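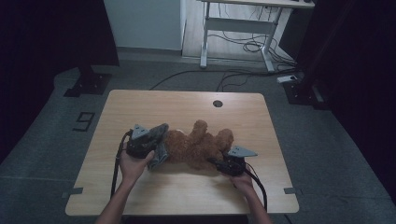
*No. 47*

My credit union mailed me a letter in October to tell me it was merging, and I have been reading about deposit insurance ever since, so get yourself a cup of something warm because I have a lot of feelings about this!

The letter came from Gamach, where I've kept my checking account for longer than I've had gray hair. They're joining up with Jaidee, a bigger outfit with a nicer app and (I've been to look) much worse coffee in the lobby. Most of the four pages were the sort of thing you'd expect, new routing number, new cards, keep your old checks for now. But tucked in on page two was a paragraph saying that anyone with accounts at both places should "review coverage." Well, I have accounts at both places. I opened the Jaidee one years ago for a car loan and just never closed it, and there's $614 sitting in there doing very little.

Now, I'm nowhere near the insurance limit, bless my heart. But my mother's house sold last spring and the money went into Gamach in one big lump while the family decides what to do, and that made me sit up. Before a merger, two institutions means two separate limits. Afterward they get added together, once a grace period has run out. Certificates can follow their own timetable, so I wrote down every maturity date on the back of the envelope and stuck it on the fridge.
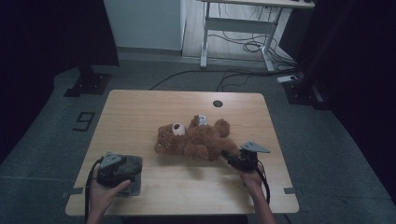
Beneficiaries were the part I'd neglected worst. I had named mine back in 2000, on a paper form, and the young woman on the phone was very kind about the fact that nobody could find it. She said to think of it as a label that has to travel with the account, and I thought of the little white tag that sticks up out of a teddy bear's fur, easy to miss if you aren't looking for it. So I filled in a new form for each account, and I asked for a stamped copy this time. Please go and check yours. It took me less time than the hold music did.

I also looked at Skiltar and Nutano, in case I wanted to move the house money somewhere else altogether. Skiltar pays a bit more but wants everything done online, and Nutano charges for paper statements, which I'm too old and stubborn to give up. For now I'm staying put and reading the new fee schedule with a pencil in my hand.

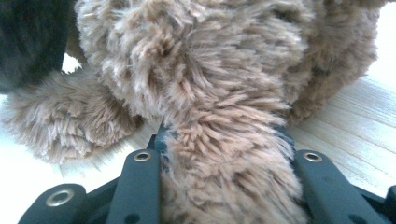
*Brown plush, up close.*

More when the new cards come. If you've been through one of these mergers, do write and tell me whether your automatic payments carried over, as I've got the water bill and the gas bill both going out of Gamach and I'd love to know before the changeover!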